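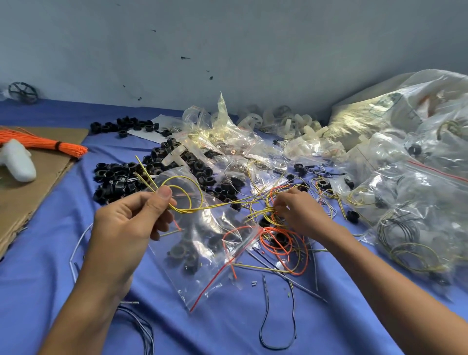 Sorting wire by hand at the Soltthorpe bench. Recordings like this one are the raw material for the Plisari project.

Untangling the problem of wire

Benedek Vincze keeps a drawer of failed wire in his office at Soltthorpe. Most of it is the thin yellow hook-up kind that goes into small appliances and toys. Every bundle in the drawer was handed to a robot at some point, and every one came back in worse shape than it went in.

"People ask why we don't just buy better grippers," he says. "We did. We bought three kinds. The drawer kept filling up."

Vincze leads Plisari, a research project on how machines can learn to handle things that bend. Rigid parts have been manageable for a long time. A robot that knows the shape of a bracket can work out where it is and where to hold it. A handful of loose wire has no fixed shape to know. Pull on one strand and the other 30 centimetres of it move too, along with whatever it happens to be looped around.

The usual way to teach a robot arm a task is to have a person steer it through the job many times over, then train a model on the results. Plisari tried that first. Operators found that separating wires through a remote-controlled arm was slow and tiring, and the demonstrations they produced were poor. They would grip a strand, lose it, grip a different one and give up. The model learned to do the same.

So the group took the robot out of the recording stage. For the past two years it has been filming people doing the work with their own hands, using a camera set at head height or worn by the worker. The result is a library of 2,000 recordings, made at two benches in Soltthorpe and a third at Minitz, where a small assembly shop agreed to let its staff take part during regular hours.

The benches are left messy on purpose. Early recordings were made on a clean surface with one bundle of wire in the middle, and the model trained on them fell apart as soon as anything else was in view. Now the bundles sit among bags, hubs, rings and offcuts, the way they would in a shop that's partway through an order. Vincze says the clutter cost the project most of a winter, because the hand-tracking software kept confusing clear plastic bags with fingers.

What the team wanted from the recordings was the order in which people do things. That turned out to be harder to get than the hand positions. Ask an experienced assembler how she separates a tangled bundle and she'll generally say she pulls it apart. On video she does a good deal more. She pinches part of the bundle in one hand and holds it still. The other hand goes into the loose mass and spreads it with several fingers at once. She rarely tugs on a single end until there's some slack around it.

The researchers labelled 283 of the recordings by hand, marking each moment when a worker changed grip. They used those to train a second program that labelled the rest. From there, the main model was trained to predict the next grip change from what the camera sees, and only at the last step was that prediction turned into motions for a two-armed robot.

The testing was done at Pearce, in a building the project shares with a packaging lab. Each trial started with a fresh tangle of wire and ended when one strand had been lifted clear or when the robot had made seven attempts. Over 115 trials, the new model got a strand free in 81. The older one, trained on remote-controlled demonstrations, managed 34 under the same rules.

Vincze is careful about how far that goes. The wire in the trials was all one thickness and came from one supplier. Stiffer cable behaves differently, and the robot did badly with it in a handful of informal runs that weren't included in the count. It also has no sense of touch. A person can feel a snag before it tightens, and the model has only the picture to go on.

Speed is the other gap. A worker at Minitz clears a strand in a few seconds. The robot's median time was just under a minute, much of it spent with both arms stopped while the next grip was worked out. The group thinks it can cut that by planning while the arms are moving, though it hasn't been tried outside of simulation.

The Minitz shop has asked whether the system could pre-sort bundles overnight, when time matters less. Vincze told them it was too early. An arm that fails 34 times in 115 would still need somebody there to reset it.

A new round of recording starts in March, with wrist-mounted cameras added and thicker cable mixed in with the thin. The project is also collecting fabric straps and rubber tubing, to see whether the same pinch-and-spread habits show up with other materials. Early footage suggests they do for tubing. Straps are less clear, and the two people labelling them don't yet agree on what counts as a grip change.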